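August, bench notes, memorial shop

Kurek stone, cont'd from previous page. Second proof of the inscription came back from the family this morning. They want the middle name spelled out after all, so line two is now too long at the cap height we agreed. Dropped the letter height by 4 mm and re-spaced. Looks ok on paper, will look tighter in granite. Ask Bartosz before cutting stencil.

Dates checked against the copy of the death certificate, not the newspaper notice. The notice has the birth year wrong. Told the daughter, she already knew, the paper is running a correction.

Stencil
Cut the first one at 10:40. Blade dull, the serifs on the R and K lifted when I weeded it. New blade, second cut fine. Keep the old blade for straight borders only – do not put it back in the good tray.

Rubber stuck well on the polished face, less well at the lower corner where someone had wiped with the oily rag. Acetone, wait, stick again. Rolled it twice.

Blasting
Test piece first, scrap of the same gray. 3 passes gave decent depth on the big letters, but the small line (the "beloved husband and father" one) is still shallow. Fourth pass on that line only, rest masked off. Nozzle is getting wide, pattern is spreading more than it did in spring. Order one.

Grit: started with the Lendasik, ran out half way, finished with what was in the drum. Could not see a differnce in the letters by eye. Run the two side by side on scrap some time before we reorder.

Sławomir says the lily panel should be carved before the lettering and not after, like I did it. Probably right. Chipped one petal tip, very small, dressed it with the fine stone and it's gone unless you run a thumbnail over it. Will do the next one his way round.
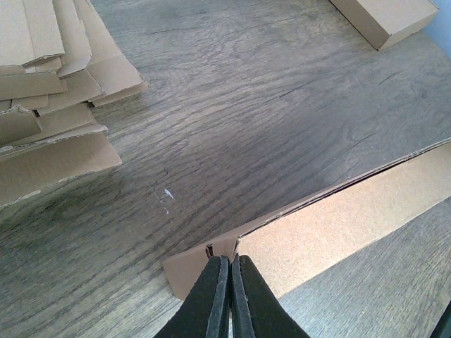 Urn niche plates
Corivwood blanks for the Trurkance columbarium order. 30 ordered, all in, four have a knot right where the surname goes. Put those on the left shelf for short names or send back, Bartosz to decide.

Engraver at 600 dpi burns the fine strokes brown at the edges. Slowed down – worse. Sped up and lowered the power, better, but the hyphen in the double surname nearly vanished. Made the hyphen heavier by hand in the file. Saved over the old file by mistake so teh earlier spacing is gone, have to redo it from the printout.

Oil finish: one coat before engraving, one after. Second coat fills the small letters if you're heavy with it. Wipe straight off.

To do
Bartosz – spacing on Kurek line two, yes or no
Nozzle
Call Trurkance about screw holes, their drawing shows two and the letter says four
Photo porcelain for the Kurek stone, still waiting for the family to pick a picture. Oval, leave the recess till it's in hand and measured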